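Este site utiliza cookies para melhorar a sua experiência. Ao continuar a navegar, aceita a nossa política de cookies. Aceitar | Definições

Categoria: Oficina e Arrumação > Material elétrico > Triagem e armazenamento

Tópico: Separar disjuntores e bornes usados, tabuleiro ou caixa com divisões?

kabel_norte
2022-10-25
Boa tarde a todos. Peço desculpa se o meu português não é perfeito, aprendi-o já adulto. Comprei um lote de material elétrico que veio do desmonte de quadros antigos. Segundo a guia são 507 peças: disjuntores, bornes, alguns relés, tudo misturado em dois caixotes. Quero separar o que se pode guardar e o que vai para a reciclagem. Tenho caixas com divisões da marca Dudach, mas parece-me que perco muito tempo a procurar a divisão certa. Como fazem os senhores?

tomada_torta
Caixa com divisões só no fim. Para a triagem uso um tabuleiro baixo, de plástico, com rebordo. Ponho lá dentro um tipo de peça de cada vez e o resto fica fora, em cima do tapete. Quando o tabuleiro está cheio, despejo na caixa e passo ao tipo seguinte.

ze_do_borne
Discordo. Isso é mexer em cada peça duas vezes. Eu vou logo do caixote para a divisão. Levei uma tarde com 328 peças e ficou feito. As gavetas Brorneck são melhores do que as Dudach para isto, abrem até ao fundo.

tomada_torta
Numa tarde, mas verificaste os parafusos dos bornes? Eu não confio em material de desmonte sem olhar peça a peça. Já apanhei disjuntores com a alavanca presa.

ze_do_borne
Verifico quando os vou montar. Cada um sabe do seu tempo.

kabel_norte
Obrigado pelas duas respostas. A verificação é para mim importante, porque uma parte do material é para vender. Mais uma pergunta: a cor do tabuleiro faz diferença? No catálogo da Lameo há cinzento, azul e preto. O cinzento é o mais barato.

fase_e_meia
Faz diferença, sim. Os disjuntores são quase todos brancos ou cinzentos e os bornes pequenos são muitas vezes pretos. Num fundo cinzento perdes os primeiros, num fundo preto perdes os segundos. Azul vivo ou amarelo. E um tapete por baixo, para as peças não escorregarem na mesa.

ze_do_borne
Azul, amarelo, tanto faz. Com boa luz vê-se tudo. Gastem o dinheiro num candeeiro.

fase_e_meia
A luz ajuda, mas um borne preto num tabuleiro preto continua difícil. Experimenta tu com os de 14 mm.

kabel_norte
Caros colegas, segui os conselhos (o do candeeiro também, comprei um Dreßler em segunda mão). Já passaram pela mesa 200 peças. Escrevo o método como o faço agora, talvez sirva a outra pessoa. Agradeço as correções, também as da língua.

1. Tirar do caixote poucas peças e pousá-las no tapete castanho, do lado esquerdo. Os disjuntores ficam de pé, com as alavancas para cima, assim vejo logo a posição delas.

2. Limpar com um pincel seco. Não uso nenhum líquido. O pó dos quadros antigos é muito fino e eu ponho máscara.

3. Escolher um só tipo para o tabuleiro azul. Comecei pelos bornes pretos, com os parafusos virados para cima. O disjuntor branco e cinzento, de duas alavancas vermelhas, espera fora, sobre o tapete.
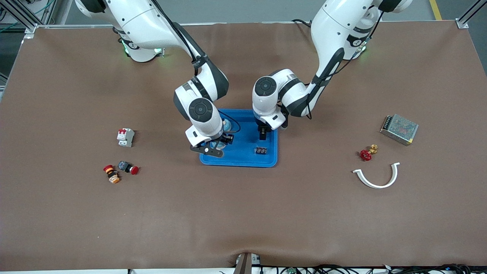

4. Experimentar cada parafuso com a chave antes de passar a peça para a caixa. Os que não rodam vão para um saco à parte. Aqui tenho ainda uma dúvida: um borne com um só parafuso moído, os senhores aproveitam-no ou deitam-no fora?

ze_do_borne
Fora. E continuo a achar que dois passos são a mais.

tomada_torta
Eu aproveito para ensaios, nunca para vender. E em português diz-se mesmo "parafuso moído", está certo.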